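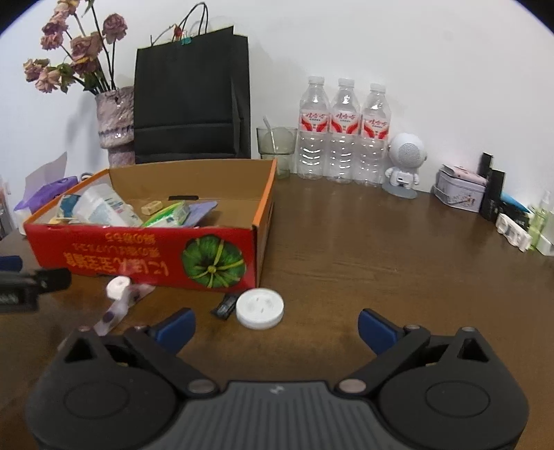 Every few months someone tells me robots are about to do the housework. So I keep a list of chores, and every few months I cross off nothing.

---

**2/** Current holdout: clearing the small stuff off a table. Wrappers, lids, a packet of something, whatever that little roll is. Pick up, put in box. My nephew could do it at four, for a bribe.

---

**3/** Ronaldo Brito bet me lunch in March that it would be solved by fall. It is 2 Nov 2024 and I would like the dumplings, Ronaldo.

---

**4/** Vasden's demo video has an arm putting 8 things in a box. Lovely. All 8 are blocks. I own zero blocks. I own a lot of shiny packets that lie flat and slide when you look at them.

---

**5/** Orano says 300 demonstrations per object. My kitchen drawer alone would keep a grad student busy until retirement.

---

**6/** To be fair, the Plituvier people got a flat plastic lid off a bare table 126 times in a row. Then they moved it next to a vase. They don't put that part on the poster.

---

**7/** Also, who decides what's trash? Three empty-looking water bottles: recycling, or somebody's system? I've been married long enough not to guess.

---

**8/** Chore list stands. Vacuuming gets half a check mark, pending socks.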